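Ferhat Polat
@ferhatpolat
17/02/2021

1/ People keep asking me whether it's worth buying an old office desktop for a kid doing school from home. I've set up 14 of them for families in Londstead since the fall. Short answer: yes, if you know what to skip. Long answer follows.

2/ Start with your budget. A used business tower costs less than a new budget laptop and usually runs schoolwork better. The catch is that you also need a screen, a keyboard, a mouse and a webcam. Add those up before you decide.

3/ Where to look: office clearances first, then local listings. The recycling shop on Esfahani Street in Gillavby gets a batch in most months and lets you plug things in before paying. I won't buy from a listing that says "untested." It has usually been tested.

4/ Ask for the memory size and the drive type. I don't go under 4 GB, and 8 is a lot nicer if there are going to be video calls. If it has a spinning hard drive, plan on $40 for a small solid state drive. No other upgrade makes as much difference.

5/ Get the side panel off before you hand over money. Most business towers are easy to open. Look for dust, missing parts and swollen capacitors.

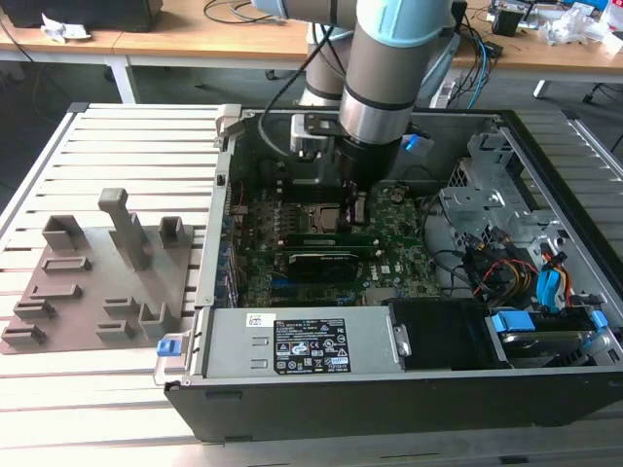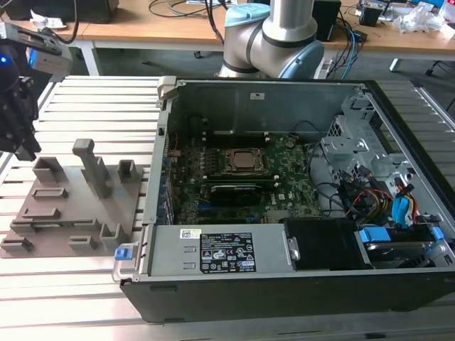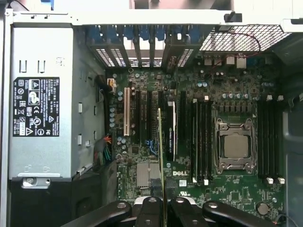 A business tower, side panel off.

6/ Wi-Fi. Many office machines never had it, because they were wired to the wall. A USB adapter is fine. If the desk is near the router, run a cable and forget about it.

7/ Passwords. Ask the seller if there is a BIOS password and watch them start the machine. I lost a whole Saturday to one of these in February and ended up taking it back.

8/ Wipe the drive and do a clean install, even if the seller says it's been done. Then make two accounts - one for you with admin rights, one for the kid without. It saves a lot of cleanup later.

9/ Sound matters more than the picture on class calls. A plain wired headset beats any webcam microphone I've tried. Get one with a mute switch on the cord.

10/ Things I'd skip: anything with a proprietary power brick the seller can't find, "gaming" listings with a sticker on an office box, and extended warranties on used gear.

11/ I keep a checklist called Prodar that I print and take along to the seller's place. It's 7 lines long. Reply if you want a copy and I'll send it tonight - might be late, I'm at work until nine.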